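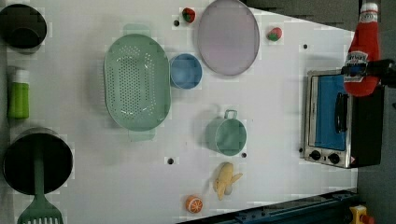

January, notebook of the dye room, Stikdale

Onion skin bath, second try. Yesterday's wool came out too brown and Chantal thinks the bath was boiling too strongly. Today I kept it at 73 degrees and did not leave the stove. Skins 200 g, from the Bolmont market, only the yellow ones, I took out the red by hand. Water from the tap, left standing overnight.

10.20 skeins in, already mordanted with alum (Bülent did this part, his label says 5 g in the litre, I did not check it).
11.05 colour is going on evenly except skein 6, which was tied too tight. Please tie in a loose figure of eight, we have spoken of this before.

Straining is still our weak point. With the cloth we lose much time and the small pieces of skin stay in the wool, then Audrey-Anne must pick them out when it is dry.
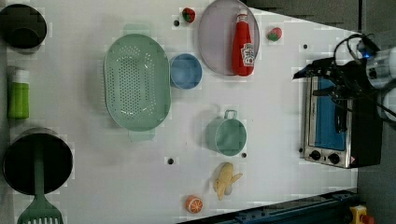 The bits of skin are mostly smaller than a fingernail, so any strainer must be fine but also quick. I would like to try a wide oval form with a handle at each end, like the pale green toy colander on the white table, so that one person can lift it level. The holes should be in rows over the whole base. Dale will ask for the price at Cendero.

Rinsed three times, last water nearly clear. Hung in the back, not near the heater. To do: iron afterbath on half of skein 2, and write the weights in the big book.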